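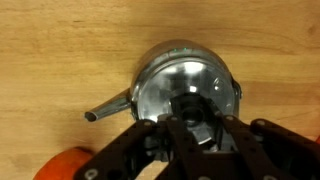 From: Thandeka Fourie
Subject: Re: Trinau fingers vs. the old parallel jaw

Gijs Van Acker wrote:
> Ran the Trinau hand on the steel pot this morning. Five of
> six grasps held. The Sterklow jaw got nearly the same, but
> needed more fiddling with the approach angle. I vote we
> switch, and keep the wrist camera where it is.

Gijs, I'm not there yet. Six tries with one pot is thin, and you don't say whether the sixth slipped or never closed. Those go down as different faults in my book.

My bigger doubt is the camera. Polished steel throws everything back at it, and in the wrist view the black gripper shows up right in the mouth of the pot, with a white glare spot near the top of the opening. What does the depth estimate do with that? I'd like to see the raw numbers before anyone praises the fingers. The spout bothers me too – it sticks out on one side, and the planner treats the pot as round.

Could you rerun it with the spout turned toward the arm, then away, and the Willems controller at the same force limit for both grippers? If the Sterklow was running on the Estham settings, the comparison doesn't count for much.

Please send the logs as well, failures included.

Thandeka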